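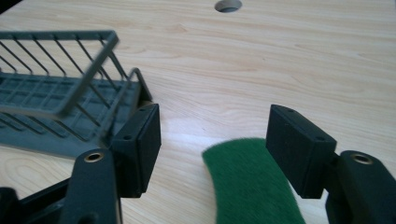
*Table by the window: gray dish rack, green scouring pad, round hole toward the back.*

## Kitchen walk-through, February

Okay, I did the whole thing on Sunday, clipboard and all, and I'm typing it up while I can still read my own handwriting. Same list as last time, with two extra lines that Arwel Bevan asked for. X means fine, a blank means somebody has to do something. My comments go under each one (I know, I know, they're long again).

### The wood table

- [x] **Top is smooth, no splinters**
 I ran a dishcloth over it corner to corner and it didn't snag anywhere. I still love this table! The swirly bit of grain gets reported to me as a stain every few months, so please, it's just the wood.

- [ ] **Cord hole covered or kept clear**
 It's the round hole up toward the back edge. Open when I checked. I'd like a cap on it before we start putting water on this table regularly, and if you're running a cord through there, move the dishes to the counter first. Skudach sells a plain cap, but measure the hole before ordering, we got the wrong one for the office desks.

- [x] **Table doesn't rock**
 Leaned on all the corners. Solid.

- [ ] **Tray under the dish rack**
 The rack is plastic and won't hurt the wood by itself, but drips will. The Lloyd tray from the old kitchen should fit, if anybody knows where it went. Check the closet by the back stairs, I ran out of time.

- [ ] **Scouring pad has its own spot**
 It was lying right on the tabletop. I'd rather see it in a dish by the sink where it can drain. And please don't use the green one on the table itself! It's for pots. A soft cloth and a little soap is plenty for wood.

### Sink and counter

- [x] **Faucet shuts off all the way**
 Gave it a good five minutes and didn't hear a drip. Big improvement.

- [x] **Hot water not scalding**
 Comfortable after a bit of running. I left the heater setting alone.

- [ ] **Dish soap labeled**
 The refill bottle has lost its label again. Masking tape and a marker will do, but it needs to say what's in it.

- [x] **Outlet by the sink trips when tested**
 Pushed the button, heard the click, reset it. The kettle works again, sorry to whoever was waiting on tea.

### Floor and exits

- [ ] **Mat lies flat**
 One corner curls up and I caught my toe on it twice. Either tape it down or let's get a new one from Trevia, I think they were $2 off last I looked.

- [x] **Back door opens from inside without a key**
 Yep. A little stiff in the cold, but it opens.

- [x] **Extinguisher gauge in the green**
 Yes, and the pin is in. Somebody hung an apron over it, which I moved to the hook.

### To do before the next round

1. Cap for the cord hole (me)
2. Find the tray, or buy one (Arwel, you said you'd look)
3. Small dish for the scouring pad (anyone passing a thrift store)
4. Label on the soap
5. Mat

Receipts go in the Stimgate folder like always. If you fix something, put your initials next to it and leave my comment there so I can see what changed.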